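**Asunto:** Re: [celdas] La manguera de la Cudum, otra vez

Sigo con lo de la manguera amarilla del brazo, que ya tiene más mensajes en esta lista que el propio robot. 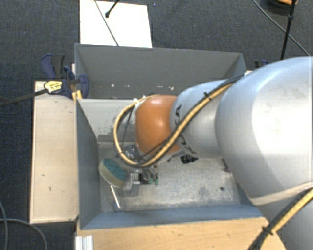 Italo Caputo escribió por la tarde:

> Yo acortaría el bucle. Con 200 mm menos no se engancha en nada y dejáis de gastar bridas. En Mondwood lo hicimos así y llevamos 7 meses sin tocarlo. Y revisad el cero del eje 5, que luego todo es culpa del aire.

Italo, lo de acortar ya lo probamos en septiembre. Quedó precioso hasta que la muñeca giró del todo y el racor decidió independizarse. Desde entonces le dejo el bucle amplio por debajo de la tapa naranja, y la manguera y el cable negro van juntos, embridados. Feo, sí. Elegante era lo otro.

Lo del cero te lo compro. Lo comprobé con el programa lento, al 30 % de velocidad, y el eje 5 se iba unos 2 grados. Corregido y guardado, con copia en el armario, porque la última copia vivía en un portátil que ya no vive.

Para quien coja el turno siguiente:

- Las mordazas de la cuba no se aflojan «un momentito». Si se mueve la cuba, hay que volver a enseñar todos los puntos.
- Las puntas sobrantes de las bridas, cortadas a ras. Las mías tampoco lo están, ya lo sé.
- El presupuesto de Pfeiffer para la manguera nueva sigue sin llegar. El de Ciladon llegó, y ojalá no lo hubiera hecho.

¿Alguien tiene el par de apriete de la tapa del eje 5? El manual que heredamos salta esa página.

Doina Ristić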